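Clikel safe working guide for small robot arms — review

Posted 17 Aug 2024 by Gwendolyn Mahmoud
4 out of 5

Quick one as I'm on shift at Droncombe in a bit. Bought the Clikel guide in April for our handling bench. Ring binder, laminated cards in the back pocket, a wall poster and a logbook. Been through the whole thing twice now and used the cards daily, so this is a proper review and not a first look.

What it is: good practice for people who run a small arm next to other people. Not a standard. Says so on page one, and tells you to get the real standards and do your own risk assessment. Good. The last one we had (Khondokar, two editions old) let you think that ticking its boxes made you compliant. It doesn't.

The cards. Best bit by miles. One per job — start up, teaching points, changing fingers, clearing a jam, handover, shut down. Short lines, big type, wipe clean. The finger change card has you isolate, lock off, wait, then try the start button before your hand goes anywhere near. We used to skip the trying. We don't now.

Also like that it treats gripping as its own subject. Most guides go on about arm speed and fencing and then the gripper gets a paragraph. Clikel gives it a full chapter. Main points, from memory:

Set force for the weakest thing you handle, not the usual thing.
Write the force down with the date and who changed it.
Check what the gripper does on power loss, with the real object in it. Don't go by the manual.
Pinch points marked for the fingers you've got fitted, so redo it when you swap.
Test soft items at slow speed first, then working speed, then again after any program edit.

The power loss one caught us out. Ours wasn't doing what we'd assumed and we'd had it written up wrong on the sheet for ages. Fixed the sheet, fixed the setting, new line in the log.

Logbook is decent. 934 numbered entries, which sounds mad but we log every force change and every stop so we'll get there. Paper is thin and gel pen goes straight through. Columns for time, initials, what changed, why, who agreed it. The "why" column is to narrow. You get three words in and then you're writing up the margin.

Poster — meh. Nice enough, far too much on it. Ours is up by the door and I've never seen anyone read past the top line. The emergency stop wording should be twice the size and half of the rest should go.

Bad points then. The teaching chapter assumes you've got a pendant with an enable switch and doesn't say much if you're jogging from a laptop. Index is hopeless, "payload" isn't in it at all. And there's a table of stopping distances with no word on what load was on the arm when they measured it. I wouldn't use it for anything. Measure your own.

Light objects section is where it earns its money for me. Paper cups, thin cartons, anything that gives. The rule is that you judge the hold from close in, at the fingers, and never from the far side of the bench, and you note how the thing sits before you touch the force setting.
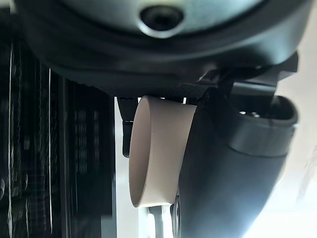 It wants a look at the rim and the wall both, as one can be fine while the other has started to buckle. Then let go, pick up again, same look. Slow going the first time but after a week you do it without teh card.

Compared with the Retudov pack, which I had on loan: Retudov is glossier and has better drawings, but it's nearly all fencing and signs. If you've got a big caged cell, get that. For a bench arm with people leaning over it, Clikel.

Would I buy again, yes, though I'd want the cards and logbook sold without the poster. Refills for the logbook are a pain to get, ordered one weeks back and still nothing. Will update if it turns up.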